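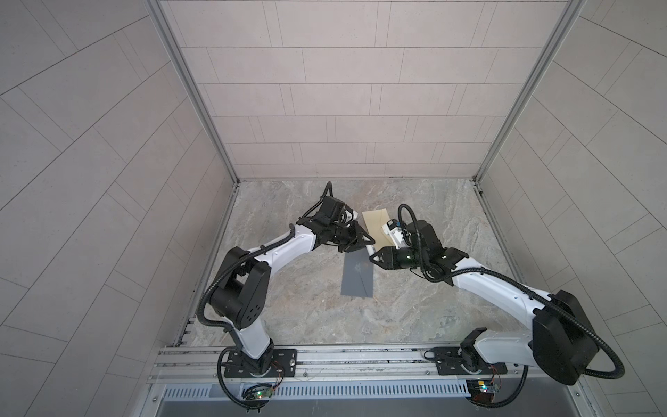

Skarnmont Twin-Arm Bench Station
Price: $3679
Ships in October
Sold by Trenport, reviewed in the shop by Kimie Takeda

Everybody who calls about the Twin-Arm asks me the same thing within a minute or so: will it fold my laundry? So let's start there! Kind of, slowly, and only if you're patient with it. I've had one on my bench since spring and I'm very fond of it, but I still do my own towels.

What it's good at is flat stuff on a flat surface. Two arms on one rail can come at a thing from both sides, and that makes a huge difference with anything floppy. One arm on its own mostly pushes a cloth around (I owned a single-arm Urnarier before this and spent a whole winter watching it do that). With a pair, one can hold while the other tugs. A square dishcloth, laid out neatly, comes out folded more often than it doesn't. A fitted sheet? Please don't.

Shop chores are a better bet. Sliding a board over, laying a sheet of something next to it, sorting flat parts into two piles, all of that is within reach once you've put the time in. And it does take time! I ran 30 practice rounds on my first job before I'd leave it alone long enough to get coffee, and then I moved my lamp and had to do a bunch of them over.

What it's bad at: anything crumpled, anything see-through, anything heavy, anything in a hurry. I can clear a bench in the time it takes this thing to line up its fingers.

What you get
Arms: 2, each with a parallel gripper
Mounting: base plates that bolt to a grooved aluminum rail
Practice software: Mohammed, with a one-year license
Practice runs stored: up to 4000
Warranty: one year, parts only

Not included: computer, table, enclosure, things to pick up.

A few notes from my own bench. Leave slack in the cables, more than looks tidy, or the wrists will find the end of it for you. Check the base bolts after the first week. Stick with a plain floor color if you can choose one, and put down a dark cloth when you're working with pale parts.

Would I buy it to save time around the house? No. Would I buy it again to tinker, teach a class, or try out one dull job in a small shop? Yep, and I'd get the spare gripper fingers in the same order.

Spare fingers, longer rails and extra base plates are on the Skarnmont parts page. Orders placed by 26th September go out with the first batch.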